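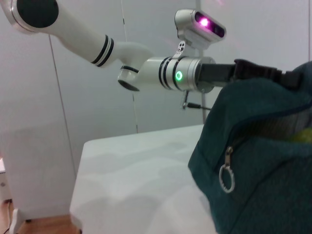

Sutamden: reports of animals rescued from heights

Version 6, released Mar 18, 2026
Compiled by Itziar Soler and Žydrūnas Ots

Summary

Sutamden is a small text collection of reports in which a dog, cat or other pet was brought down from a roof, balcony, window ledge, tree or scaffold. Each record holds one incident. The text was written by the compilers from local notices and from accounts sent in by readers, so no newspaper copy is included.

Contents

The release has 100 records in one file, incidents.csv, encoded as UTF-8 with a header row. Of these, 70 concern cats. A second file, places.csv, lists the districts used in the place column. Coverage is limited to Mosta and Villanueva.

Columns in incidents.csv

id: whole number, never reused after a record is withdrawn
animal: cat, dog, bird, other
place: district code, see places.csv
structure: balcony, roof, ledge, tree, scaffold, other
floor: whole number, ground floor is 0; blank for trees
rescuer: owner, neighbour, passer-by, fire crew, other
outcome: unhurt, hurt, died, unknown
text: the report, in English

How records were made

Soler wrote the Villanueva records and Ots the Mosta ones. Each then checked the other's work against the source note. Where the two disagreed on a field, the value was set to "other" or "unknown" and the text left as it stood. Names of owners and rescuers were removed, as were house numbers. Animal names were kept.

Incidents reported twice were merged under the lower id. The rule for merging is the same district, the same kind of animal and dates no more than 7 days apart, followed by a reading of both notes. Dates are not in the public file.

Known problems

Floor numbers follow the source. Some writers count the ground floor as the first, and these were corrected only where the building could be identified.

Reports with a good ending are more likely to be sent in. The outcome column should not be used to estimate how often animals survive a fall.

Records 6 and 7 describe the same cat on separate occasions. They are not duplicates.

Changes since version 5

Added the scaffold value to structure. Corrected the district code on the December records from Mosta. Removed the column for breed, which was blank in most rows.

Loading

The file opens in any spreadsheet program. Set the separator to comma and the text quote to the double quote mark. Line breaks occur inside the text column. The Grumura reader handles these from its second release onwards; older copies split the row.

Terms

Free to copy and change, with credit to both compilers. Corrections should give the record id and the column.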